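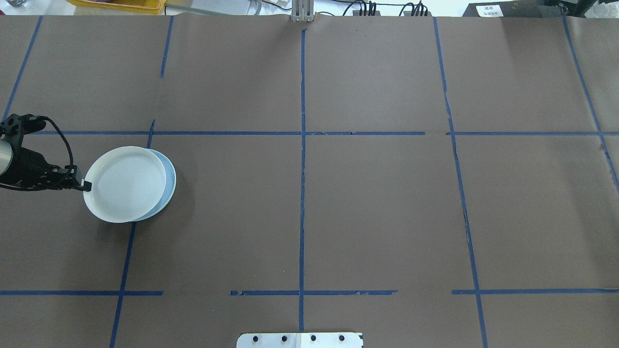 ## 3. Planning and budgeting for a Mavden cell

Read this section before you place an order. It covers the bench, the arm and gripper, consumables and spares. Installation starts in Section 4.

### 3.1 Work out what you need

1. Write down the objects the arm will handle. For tableware, record the diameter, rim height and weight of each piece, and whether pieces will be stacked.
2. Measure the bench. Leave 12 inches clear behind the work area for cables and the control box.
3. Decide how many hours a week the cell will run. Use real staffing hours. The cell must be attended whenever the arm has power.
4. Send the list to Ukamgate with your quote request. Quotes are prepared by Jhun Policarpio at the Burkport office.

**Note:** Do not order fingertips until the object list is final. Tips for thin rims and tips for boxes are priced separately and cannot be returned once fitted.

### 3.2 Split the budget

Keep three separate lines. Purchasing offices often approve the first and forget the other two.

- **Equipment:** arm, gripper, mounting plate, control box, cables.
- **Bench:** table, brackets, bins, paper covering, marking tape.
- **Running costs:** fingertips, replacement cables, replacement objects, operator training.

Kraft paper and blue masking tape are enough for a marked work surface. Both wear out. Tape tears where objects are dragged across it, and paper creases at the seams. Allow $32 a month per bench for the two together.

For plates, buy the working set plus one full spare set in the same sizes. A second color makes the upper and lower plates of a stack easier to tell apart when you review a run.

**Caution:** Do not mix ceramic and plastic plates of the same size in one order. Grip force is set per material, and a setting made for one can crack or drop the other.

### 3.3 Plan the delivery

1. Confirm that the bench is in place and level before the arm ships.
2. Check that the doorway and elevator will take the crate.
3. Book an installer. Economou handles mounting for sites that have no technician of their own.
4. Set aside 300 minutes for mounting and first power-up.
5. Keep the crate until the first service check, which is due after 336 hours of running time.

**Caution:** Mounting plate bolts are not included with the bench. Order them with the arm, or the installer will have to make a second visit, charged at the full rate.

### 3.4 Sign-off

The purchase form needs two names: the person who will run the cell and the person who holds the budget. Send questions about the form to Funmilayo Briggs. Prices in this section apply to orders received after March 16, 2020.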